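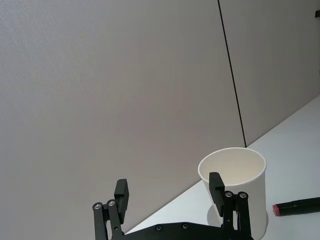
Questions about the shared desks

These are the questions we receive most often about the desks on the second floor of Brevalholm. If you don't find your answer, please write to Kimie Matsuda at the front office.

How do I reserve a desk?

You can reserve at the front office or by e-mail. A desk can be reserved for a half day or a full day. We keep it for you until 10 in the morning, and after this time another member may take it.

Can I have the same desk every day?

Yes, if you have the Motari membership. With the Jandolico membership you take any desk which is free. Both memberships include the kitchen, the lockers and the small meeting room.

May I pin papers on the partition walls?

Please don't use pins or nails. The grey panels look soft, but the holes stay visible and we cannot repair them. You may use the removable strips from the front office. Ordinary sticky tape leaves a mark, especially in summer.

Can I move the panels?

No, please. They are joined to each other and the whole row can become loose if one is pulled. If you need more privacy, ask for desk 52, at the end of the row. It is the quietest one, although it is also the furthest from the kitchen.

May I write on the table?

The white tabletops are not whiteboards. We say this because several members have tried. Marker ink goes into the surface and a pale shadow remains even after cleaning. If it happened by accident, tell us the same day. We have a cleaner which works quite well on fresh ink – please don't use the kitchen sponge, the rough side makes scratches.

Are markers and pens provided?

There is a box of markers next to the printer. Please put the cap back until you hear the click, and return the marker before you leave. Dry ones go in the tray below the box, not back in the box.

Can I drink at my desk?

Yes, coffee, tea and water are all fine. Keep the cup away from the edge and from your neighbour's cables. Hot meals should be eaten in the kitchen, also when it is crowded.

Where do I find paper cups?

In the cupboard to the left of the sink. They come in packs of 200 and we order a new pack when the last one is opened, so please tell the office if you open it. The cups are meant mostly for guests. Members are kindly asked to bring their own mug and write their name under it.

Where do I throw used cups?

In the bin with the green lid, in the kitchen. Empty the cup in the sink first. The small bins under the desks are only for dry paper.

What must I do before I go home?

Take your things with you or lock them in your locker. Wipe the table with a damp cloth. What is left on a desk overnight goes to the shelf in the Arrieta room, and we keep it there for 3 weeks. Cups with drink in them are not kept.

Is there a place for telephone calls?

Short calls are allowed at the desk if you speak low. The panels stop less sound than people expect. For long calls there are 2 booths beside the stairs, and from September these can be reserved too.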